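Voren Shared Workshop – Sorting Cell Build
Progress report to the Bedis Fund, second period

Work on the sorting cell continued through February within the approved budget. Expenditure to date stands at $1,468, most of it on tooling and cable. The divided metal bin rests on the wooden table with a clamp at one corner, and the arm can reach the front compartment.

Members logged 41 hours on the build. Picking trials use small household and desk items of mixed shape, including a tape measure, a tape dispenser and a plastic building block. The Ika control software was updated twice, and the second update remains in use.

Two matters are outstanding. Cable routing along the wrist needs a permanent solution – the present loops are temporary – and the Tsai safety review has been moved to next period. We request release of the second installment on receipt of this report.
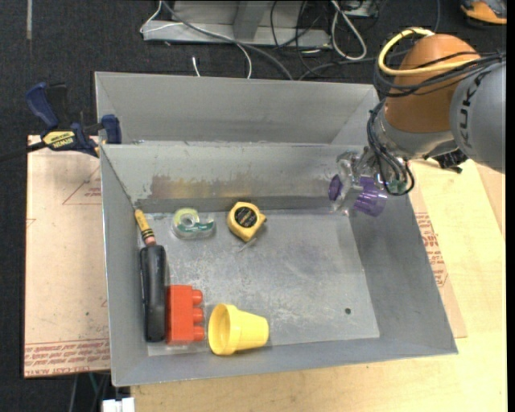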